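Plullell opens its workshop to visitors twice a year, in January and in early summer. The most recent open day was on 19 June 2023, and by mid-morning the coat hooks in the hallway were full. Most of the people who came were from small manufacturers in the area, with a few teachers and a handful of parents who had brought older children.

The company builds and trains two-armed robot stations for light handling work. Its lead engineer has been there for 4 years and gave most of the demonstrations. Between two of them she sat down with a cup of coffee and talked about what the visitors were looking at.

"People come in expecting speed," she said. "They've seen videos of car plants. Then they see one of our arms take its time over something they could do without looking, and you can tell they're a little let down. I'd like them to stay for the second half of the talk."

The second half of the talk is about handovers. An arm that picks something up and puts it down in the same place every time has been available for decades, she said. Passing an object from one arm to another is harder, and it is what Plullell has spent most of the past year on. The work is done under a project called Saarela, which the company runs with a packaging firm, Saveo.

"Saveo's problem is simple to describe," she said. "Things arrive pointing the wrong way. A person picks the thing up, shifts it to the other hand, and sets it down right. With one arm you have to put it down and pick it up again, or build a fixture that turns it. With 2 arms you can do it in the air, if both of them agree about where the thing is."

Agreement is where the trouble starts. Each arm has its own idea of its position, and small errors add up by the time two grippers come together. If the second one closes while the first is still pulling, the object gets bent or dropped. If the first lets go too early, it falls. The team practices with whatever is handy, and she prefers it that way.

"If you only train on the customer's part, you get a robot that knows one part," she said. "We want round things, flat things, things with a cap on one end."
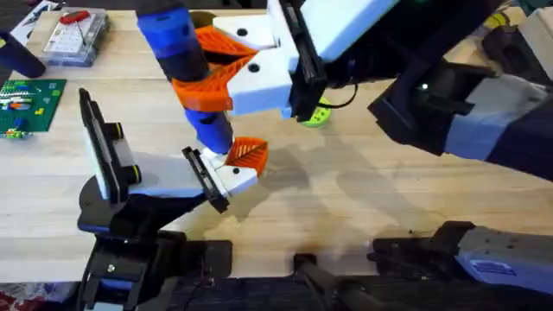
The soft fingers help a good deal, she said. They give when they press on something, so the grip spreads out and the arm can be slightly off without doing damage. She passed a spare one to a boy in the front row during the first demonstration and it went through the whole group before she got it back.

"I could talk for half an hour about compliance," she said. "Or I can let them squeeze it. They understand it right away."

The fingers and several of the gripper parts are printed in-house. That started as a way to save money and became a habit. When a shape doesn't work, somebody changes the drawing in the afternoon and there is a new one the next morning. She said the drawers are full of old versions and that she has been asked more than once to throw them out.

Training is slower. For the current handover task the team collected 900 runs, each one guided by a person, before the arms were allowed to try it without help. Some of those were thrown away afterward. A run where the operator hesitates teaches the robot to hesitate, she said, and it took them a while to notice that they were seeing their own bad habits come back at them.

Visitors asked about price, as they do every time, and about jobs. On price she would not give a number, saying that it depends on the station and that the sales staff would be unhappy with whatever she said. On jobs she was more willing to talk.

"I tell them what I've seen," she said. "The Saveo line has 50 people on it. The turning job is the one they rotate out of as fast as they can, because it's hard on the wrists. I can't promise what a company does later on. I don't run their company."

One teacher wanted to know whether a school could have something similar. She pointed him to Skinidham, a training center that has a smaller setup and takes groups by appointment. Plullell gives it used parts when a station is rebuilt.

Asked what she would like to have ready for the next open day, she thought for a moment. Lids, she said. Holding a container with one arm and opening it with the other is on the list — it has been on the list for a long time — and the grip has to be much firmer than anything they use for handovers.

"We've started on it," she said. "I'm not going to show it to anyone yet."

She finished her coffee and went back in for the afternoon group.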